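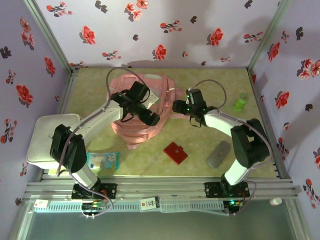

Ticket: Stars trailing in long exposures, right ascension only
Queue: Observatory support
Opened by: Nhàn Sầm
Assigned to: Rosalba Bassi
Status: Closed
Opened: 4 March 2020

Original report

We are getting trailed stars in the nebula frames from the Gredard mount. Short exposures look fine. Once we go past two minutes the stars stretch into short lines, all in the same direction across the whole field. We had planned to spend this month on the reflection nebula near Rigel while it is still high enough in the evening, and most of what we have so far can't be stacked.

Setup is the usual one: the refractor, the cooled camera, the Onsri guide scope on top with its own small camera, and Zuvier running the guiding and the sequence. The mount was regreased in December. I don't know if that matters. We didn't take long exposures between then and now on account of the weather, so I can't say when the problem began.

What I have tried already:
Redid polar alignment twice.
Restarted Zuvier and the mount.
Swapped the guide camera cable.
No change from any of these.

Nhàn

Reply, Rosalba Bassi

Thanks. Please attach the guide log from one bad night and two or three of the raw frames, uncalibrated. Also tell me which way is north in the frames. If the trails run east-west it's the right ascension axis. If they run north-south I would look at polar alignment again, or at something sagging.

How long does Zuvier say it takes to calibrate, and does it finish without a warning?

Update, Nhàn Sầm

Log and frames attached. North is up, within a few degrees. Trails run left to right, so east-west.

Calibration finishes. There is a yellow line in the log that says the west and east steps don't match, but it lets you carry on, and we have been carrying on.

Reply, Rosalba Bassi

Read the log. Declination is good all night. Right ascension is good for a while, then moves off in one direction, the software sends correction after correction, and nothing happens. Then the axis jumps and overshoots, and it starts again. The wait between the first correction and the jump varies, so I don't think this is ordinary periodic error from the worm. That would repeat on a fixed schedule.

Two likely causes. One is the guide scope shifting compared with the main scope. The other is the right ascension axis sticking or having slack in it. The log leans toward the second. Flexure wouldn't produce the jump in the guide star itself.

Please do these next, in this order:
1. With power off and the clutches loose, turn the right ascension axis by hand through its full range. Tell me if there is any tight place.
2. Lock the clutches and rock the counterweight bar gently. Tell me if you feel a click.
3. Check the balance with the camera and the dew heaters on, cables attached, in the position you really image in.

Update, Hòa Hà

Did the checks this afternoon for Nhàn.

1. Turns freely. No tight place that I could find.
2. There is a click. Small, but you can feel it, and you can hear it if the roof motor is off.
3. Balance was nearly perfect. Scope stays wherever you leave it.

I didn't take any covers off.

Reply, Rosalba Bassi

The click is play between the worm and the worm wheel. A little is normal on this mount. Enough to feel through the bar is too much. It was probably set loose when the mount was put back together after the regrease.

Perfect balance makes it worse. With no load on one side, the gear floats between the two faces of the teeth. Before anyone opens the mount, please try a cheap test. Move the counterweight so the east side is slightly heavy, run Zuvier calibration again near the celestial equator, and take five frames of five minutes each. If the yellow line comes back, stop there and send me the log. Don't carry on past it this time.

Update, Nhàn Sầm

Clear sky until midnight, so I ran it. Moved the weight by about a finger's width. Calibration finished, yellow line still there but the numbers are closer together. I stopped as asked and didn't take the five frames. Log attached.

Reply, Rosalba Bassi

Better but not fixed, which fits with the worm. It will have to be adjusted. Has anyone there done it before? The Basbridge site has the same mount and Đạt Võ adjusted theirs. I have added him to this ticket.

Comment, Đạt Võ

Hi. Yes, I did ours. You need the long hex key, the short one won't reach the back screw. Notes:

Take the scope and weights off first.
Loosen the two screws that hold the worm block. Loosen only, don't remove.
The small set screw between them pushes the block. Turn it in very little at a time, an eighth of a turn at most.
After each change, tighten the block and feel for the click with your hand on the saddle.
When the click is gone, slew through the whole range at slow speed and listen. If the motor changes note or stalls, you have gone too far. Back it off.
Do this at close to the temperature you observe at. I set ours indoors the first time and it bound up as soon as it got cold outside.

The manual has the set screw on the wrong side in the drawing. Follow the mount.

Update, Hòa Hà

Adjusted with Cường Khương after sunset, roof open for an hour first. Needed less than a quarter turn in all. Click is gone. First try was too tight and the motor stalled on the way back from the west, so we backed it off a little. Full slew is clean in both directions now.

Put everything back with the east side slightly heavy as before.

Update, Nhàn Sầm

Calibrated after they finished. No yellow line. Took the five frames and all of them have round stars to the corners. Then let it run on the nebula until it got too low. One frame lost to a satellite, the rest are usable. You can see the faint edge of the dust on the side facing Rigel in a single exposure, which we couldn't before.

Guide log attached for comparison.

Reply, Rosalba Bassi

Log looks right. What remains in right ascension is a slow wave that the guiding handles. You could turn on periodic error correction later but I wouldn't bother at this focal length.

Two changes to the site notes, which I have made:
A calibration warning in Zuvier now means stop and report.
The worm check is part of the list after any regrease.

Frames from before the fix: keep the ones of two minutes and under. They can go in the stack for the bright core. The longer ones can be deleted once Nhàn has looked through them.

Comment, Cường Khương

The long hex key is in the top drawer of the warm room with a strip of red tape on it. Please put it back there.

Closed by Rosalba Bassi
Resolution: mechanical adjustment, right ascension worm mesh
Ticket number: 495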